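Posted October
Department of Interior Environments, Lirport Technical Institute

Course Handout 2: Writing Surfaces and Overhead Light in the Seminar Room

Purpose of this handout

This handout accompanies the second unit of the course on teaching spaces. It should be read before the room survey and brought to the session. Students are expected to be familiar with the terms below and to use them in their written reports.

1. The board as a surface

A whiteboard serves two functions that are in tension with each other. It must release dry marker cleanly, which favors a hard and glossy finish, and it must be legible from every seat, which favors a dull one. Most boards in general use settle the question in favor of cleaning. The glossy finish then behaves as a weak mirror, and any bright source in the room may be returned to some part of the audience.

The angle at which light strikes the board equals the angle at which it leaves. A fixture that causes no difficulty for the front row may produce a strong streak for a person seated near the side wall. For this reason a single reading taken from the center of the room is not accepted in this course.

2. The ceiling

Fluorescent fixtures are long and narrow, and their reflections are long and narrow as well. Louvers limit the spread of light to the sides and reduce direct glare for seated occupants. They do less for reflected glare when the fixture hangs close to the board wall. Students should record whether each fixture is recessed or suspended, whether it has louvers, and how far its nearest edge stands from the board.

The Kennedy Annex, which will be used for the survey, contains rooms of several ages. The largest has a floor area of 790 square feet. Room plans are kept at the department office and may be copied but not removed.

3. Handwriting and legibility

Stroke width matters as much as letter height. Thin strokes in black or dark gray lose contrast quickly where a reflection crosses them, and characters made up of many strokes suffer more than simple ones. A Chinese character may become uncertain when only one or two of its strokes are lost, while a printed Roman capital can often still be recognized. Writers should use a broad marker, leave generous space between characters, and avoid the part of the board where streaks are known to fall.

A column of handwritten characters on a glossy board, with light streaks running across the lowest of them, illustrates the difficulty well.

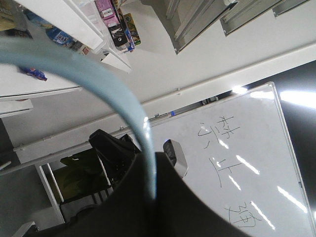
4. Survey procedure

Work in pairs. Each pair is assigned one room and should allow a full class period.

a. Sketch the board wall to scale. Include the board frame, the marker tray, and any windows.
b. Mark the position and direction of every ceiling fixture.
c. Write a test line at the top, middle, and bottom of the board with the marker supplied.
d. Read the test lines from each corner seat and from the center. Note every word or character that is hard to make out.
e. Repeat step d with the row of lights nearest the board switched off.
f. Clean the board and return the marker to the tray.

Illuminance readings are to be taken on the Vumumel meter issued with the kit. One past report listed 356 lux at the board without stating where the sensor was held. Readings submitted in that form will be returned for correction.

5. Submission

Reports are submitted on paper at the department office by 4 p.m. on the due date shown in the course schedule. Attach the sketch and the completed seat chart.

Related items
Handout 1: Reading a Room Plan
Handout 3: Window Walls and Shades
Braltirance Reader, Chapter on Reflected Glare
Seat Chart, Form 1096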